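Ullbridge packing workshop changes to paper filling

5/13/24

The packing workshop in Ullbridge will stop using plastic foam in its parcels before the end of August. The workshop packs glass and small kitchen goods for shops in the valley, and until now it has bought its foam in big bags from a supplier in Plallcombe.

The decision was made after a trial which lasted 3 months. In this time the workshop sent 400 parcels filled only with crumpled paper, and 127 of them went by the long road to Grivance, where the last part is not paved. The shops were asked to report every broken piece. The workshop says that the number of complaints stayed the same as with foam, and that most of them concerned plates which were packed too close to the side of the carton.

Paper takes more time. A person who packs cups needs to press it with the hand into every corner, and in the first weeks the work was slow. Now the packers prepare the paper in the morning, before the orders are printed, and keep it in boxes next to the tables. The workshop also bought a second-hand cutting machine, the Simon, which makes wide strips from old cartons. These strips go under heavy things like jugs and baking dishes.

The cost is a little higher for the moment — roughly 70 cents more for a large parcel. The workshop will not ask the shops to pay this difference during the first year. After that, the price list will be looked at again.

Customers in Ullbridge can bring clean paper without tape or staples to the side door on Mill Lane during opening hours. Newspaper is accepted too, but it is used only for the outer layer, because the ink can leave marks on light-colored cups. Shiny magazine paper is not accepted.

The foam which is still in the store will be used until it is finished, and shops may receive mixed parcels during the summer.

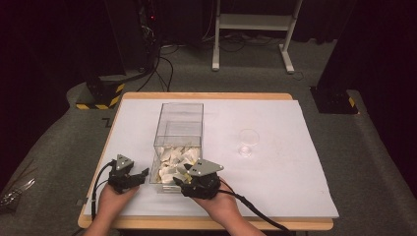 Shops that want to order before the change can ask for paper filling already now, by writing it on the order form next to the delivery address.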